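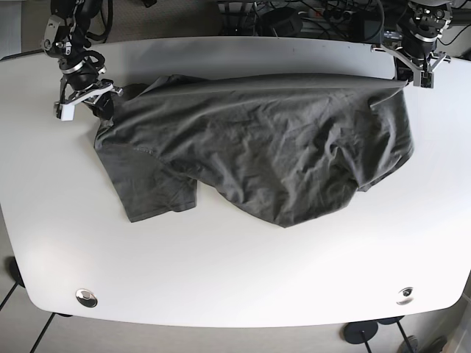
The Line to Javside

The minimum night flow into the Javside zone is taken between two and four in the morning, when the fewest people are using water. What passes the inlet meter in those two hours is made up of leakage, a small allowance for toilets and whatever the bakery is doing. At Stusham I was responsible for 11 zones, and Javside was the only one that had never balanced.

The surplus was small. Spread over a day it would have filled 13 baths. A burst on a four-inch main loses more than that before anyone has found the keys to the van, and under company policy a loss of that size did not justify an excavation. It was entered each month in a column headed Residual. My predecessor had entered it, and the person before that had entered it on paper, in the same blue ink as everything else.

I had no plan to look for it. In June the inlet meter was replaced with a Likadix electromagnetic unit, which reads every minute instead of every quarter of an hour, and on the first morning I downloaded the record to check that the clock had been set properly. The clock was correct. The flow sat at its usual level until 02:47, dropped to what it ought to have been, and stayed there for four minutes. Then it went back up.

A leak does not stop for four minutes. I looked at the next night and the next. The drop was at 02:47 each time, and it was four minutes long each time, to the resolution of the instrument.

I checked the pressure first. If the pressure falls, leakage falls with it, and there are pumps that change over in the night. The pressure at the critical point was flat. I then checked the meter against a portable one strapped to the main in the chamber, and the two agreed to within half a per cent. I wrote this up on a single page dated 18/06/2026 and sent it to my manager, who replied that it was interesting and asked whether the overtime sheets were ready. 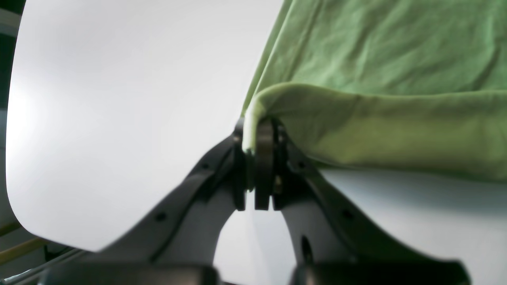 After that I went out on my own account. A listening stick is a length of steel rod with an earpiece at one end. The other end is placed on a valve spindle or a stop tap, and if water is escaping nearby there is a hiss. On plastic pipe the sound does not carry well, but Javside was laid in cast iron before the war and cast iron will carry anything. It is possible to hear a cistern filling four doors away.

The zone had 60 valves. I did them in order from the inlet, beginning at half past one, and was home by five. It took nine nights. At each valve I wrote down the time, the noise on a scale from nought to five, and anything else, which was mostly cats. The noise increased slowly as I went uphill towards the old reservoir, and was strongest at a valve outside Aydoğan, the dry cleaner's at the top of the parade. The drawings showed the main ending there in a blank flange. Beyond the shop was a wall, and beyond the wall a field that had been sold twice for housing and never built on.

I was on that valve at 02:47 on the tenth night. The hiss stopped. It did not fade, as it would if someone were closing a valve by hand, which takes thirty turns on a six-inch. I kept my ear to the stick and held my breath, which makes a difference. There was no flow in the pipe. After two minutes or so there was a knock, and then another, evenly spaced.

A knock in a main has several causes. Trapped air will do it. So will a loose washer in a pressure reducing valve, or a section contracting as the night cools. I noted a knock, duration unknown, and while I was writing it the hiss returned.

On the next night I took a spanner. At 02:49, when the knocking began, I struck the spindle three times. There was a pause. Then I heard three knocks, from the direction of the blank flange.

I went home and completed the overtime sheets.

The archive is kept at the depot, in a room behind the stores, and it has 2,000 drawings in it, of which perhaps half have been scanned. The one I wanted was on linen. It showed the main at Javside continuing past the parade, through where the wall is now, and on up the hill to a place marked Turncock's House. There was a small square for the house and a smaller one for a privy. The main ended at the house in a single tap. A note in the margin said that supply was to be maintained for the life of the occupant and that the turncock would shut down nightly for four minutes to prove the valve. There was no later note.

I walked up to the field in daylight. There were nettles in a rough rectangle, and some brick. I found no tap. The ground was firm and had been dry since the spring, and I would not have expected that with 13 baths a day going into it. 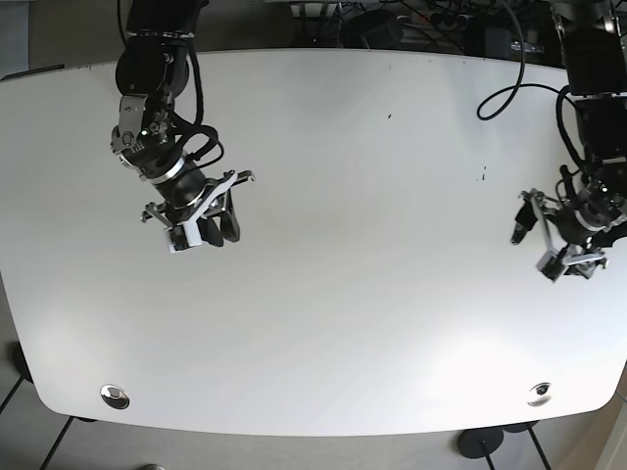 White table, rounded corners, two small dark specks.

The correct procedure was to dig down to the flange, confirm it, and cap the main. I filled in the form. It asks for the location, the depth, the estimated saving and the names of any customers who will be affected, and it will not go through to the next page unless the last box has something in it. I left it open for most of an afternoon. Then I closed the form without saving and opened the customer register instead.

A new account needs an address, a start date and a category. I gave the address as it was on the linen. For the start date I used the first of the month, as the system does not accept anything before 1974. The category was more difficult, but there is one for standpipes and cattle troughs which is not billed, and I used that. I set the consumption at the figure in the Residual column.

Javside balanced in August, to within the error of the meter. My manager mentioned it in the monthly report, in a sentence with two other zones.

The drop at 02:47 is still in the record. I have added it to the notes for the zone as a routine valve operation, four minutes, nightly, so that whoever has the desk after me will not send a crew. I go up to the parade two or three times a year with the stick. The procedure for proving a valve requires a second person to confirm the shutdown, and there was a line for that signature on the old forms. I strike the spindle three times – once would probably be enough – and wait for the answer, and write down the time.

Contact | © All stories remain the copyright of their authors | Back to top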